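Clokevar Wool Wash, 2000 mL refill
Made in small batches by Juriment
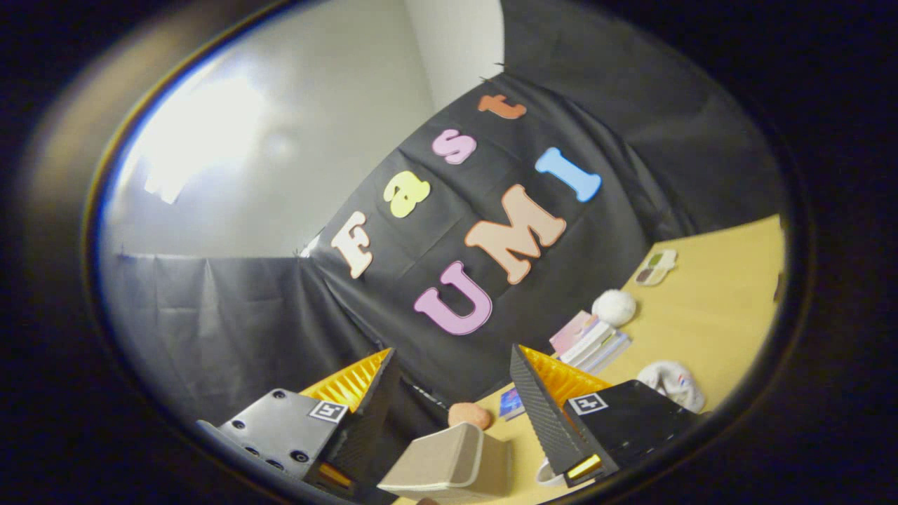

I started making this wash because I was sick of my jumpers coming out of the laundry smelling like a swimming pool. My aunt in Ballarat had always used a mix of soap flakes, eucalyptus oil and metho, and it worked beautifully, but you had to grate the soap by hand and melt it on the stove (and then scrub the pot, which took longer than the washing). So I fiddled with it for a couple of winters and ended up with a liquid you can just pour from the bottle.

The refill comes in a soft pouch with a screw cap. It fits our pump bottle four times over, or you can decant it into any old jar with a lid. One capful is plenty for a sink of lukewarm water. If you've got a blanket or a doona cover to do, use two and put it in the bath.

How I use it

Fill the sink first, then add the wash and give it a swish. Push the jumper under and leave it alone for fifteen minutes or so while you make a cuppa. Don't rub it! Squeeze the water out gently, roll it up in a towel, stand on the towel if you feel like it, and dry it flat in the shade. You don't have to rinse, but I do if the water's gone a really grubby colour.

It goes in a machine too. Wool cycle, cold, one capful straight in the drum. I wouldn't put it in the dispenser drawer on a front loader, it's a bit thick and tends to sit there.

Good for: wool, alpaca, mohair, possum blends, ugg boot liners, woollen underlays, sheepskins from the pram.
Not for: silk ties, leather, anything with a glued-on trim.

Scents

Baran is the eucalyptus and lemon myrtle one, and it's what most people buy. It fades a fair bit once the wool dries, so don't worry about smelling like a cough lolly at work.
Kimia is lavender with a little cedar. I keep a batch of this for the end of the season when everything's going into storage.
Unscented is just that. My sister gets headaches from perfume of any kind and she's been on this one since the first batch.

The Kimia recipe changed slightly in March 2023, when I swapped to a lavender oil from a different grower. It's a touch sweeter now. If you have an older pouch in the cupboard it's still fine to use, and you can top one up with the other.

What customers have told me

"I washed a cardigan my mum knitted that had been in a box in the shed, and the colour came up lovely. I'd been too scared to touch it." Wanda Brzozowska

Details

Size: 2000 mL
Weight packed: 2.1 kg
Product code: 1754
Keeps for: two years unopened, a year once you've cracked the lid
Store: out of the sun, above freezing. It goes cloudy in the cold but clears up again if you stand it in warm water.

Postage

Flat rate anywhere in the country, and I pack orders myself most mornings. Two pouches fit in the same box for the same price, so it's worth going halves with a friend. Local pick-up is fine too, just send me a message first so I'm not out at the shops.

Matching pump bottle (empty, amber glass) sold separately. Product code 394.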